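3. Planning of the Collection Equipment

The budget of the Pasex project was fixed before the method of data collection was chosen. The original proposal contained one line for "robotic hardware", and this line was written with a complete two-arm station in mind. When we asked for quotations in April, it became clear that one such station would take almost the whole sum and leave very little for spare parts, for the furnishing of the rooms and for the hours of the operators. We therefore compared the station with a second option, in which the demonstrations are given by a person holding a pair of hand-held grippers, and the robot arms are needed only for the later evaluation. The evaluation arms could be borrowed from the Pitel group for part of the year, so they appear in our plan as a transport cost and not as a purchase.

We compared the options by the cost of one usable hour of demonstration. Purchase price alone is a poor guide in our experience, for the reason that a cheap device which stands still while a finger is being replaced still needs its operator to be paid. The usable hour includes the gripper bodies, the fingers and their pads, the markers, the harness worn by the operator, the charging equipment, and the time for calibration at the start of each session. It does not include the rent of the rooms, which the institute carries in both cases.

One complete hand-held set was quoted by Birnen at 1,196 euros, without tax and without the computer. The set contains a left and a right gripper, the marker cubes and the harness. Delivery was promised in 7 weeks. We had planned for a shorter time, and as a consequence the training of the first operators was done with printed dummies of the same weight. For future projects we recommend to place the order before the operators are hired, even if the final tasks are not yet decided.

The number of sets was a matter of some discussion. With a single set, any repair stops the work of the whole room. With too many sets, the money is bound in devices that lie in a cabinet. We decided to buy 3 sets, with the last of them kept as a reserve and used for spare parts only when a replacement from the supplier was delayed. Finger pads were ordered separately. They are the part which wears first, and the supplier sells them only in larger packs, so it is worth to share an order with another group. We did this with Khúc, the sister project on the same floor.

A second group of costs is easily forgotten. Power strips, extension cables, chargers, tables of equal height, tablecloths with different prints and the small household objects for the tasks were not in our first table at all. Each item is cheap, but they are bought often, and in our institute each purchase needs its own form. We now keep a common line for consumables and small furniture, and we would advise to write it into the proposal from the beginning. The cables also deserve attention in the floor plan. An operator with both hands occupied looks at the grippers and at the table, and walks less carefully than a person with free hands. Covered cable channels should be in the budget for every room where operators move between tables.

The markers influence the cost in another way. A cube on each gripper must stay visible for the tracking, and the useful working area is therefore smaller than the room itself. Before signing the order for furniture we marked the positions of the tables on the floor with tape and repeated the main movements with the dummies. Some tables were moved after this test, and one large desk was removed from the list — a saving that paid for the common line of small items. The working posture that we assume for the room layout is illustrated in Figure 3.

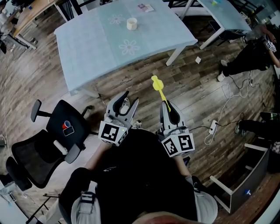 Photo: Pasex project, internal documentation

Figure 3. Working posture with the hand-held grippers, from the operator's side. The right gripper holds a yellow plastic object upright, and a marker cube is mounted on each gripper. The tables belong to the furniture line of the budget, the power strip and cables on the floor to the line for small items.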